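Bistalex to Stream Family Drama "Gilcombe" Beginning in July

Tuesday, March 18, 2025 — Bistalex today announced that it has acquired exclusive streaming rights to Gilcombe, the second feature from writer and director Mahnaz Zarei. The film will be available to all subscribers in July, following a limited run in 46 theaters.
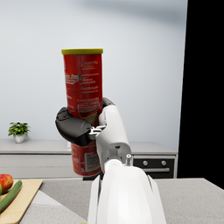

Produced by Shojaei Pictures, Gilcombe follows two sisters who return to their hometown to settle their late father's estate and find that he had promised the house to a stranger. Principal photography was completed last fall.

"I wrote this story for people who watch movies with their families," said Zarei. "Bistalex understood that from our first meeting, and I am grateful for their trust." 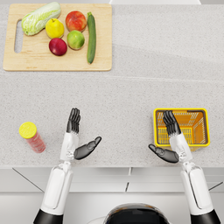 The original score was recorded by the Grerkine Ensemble and will be released as a soundtrack album on the day of the streaming premiere. The agreement also covers Zarei's next project — a limited series now in development — for which casting has not begun.

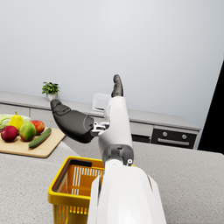 Will Gilcombe be offered in languages other than English?

Subtitles will be available in Spanish, French and Persian at launch, and a Spanish dubbed version will follow later in the year.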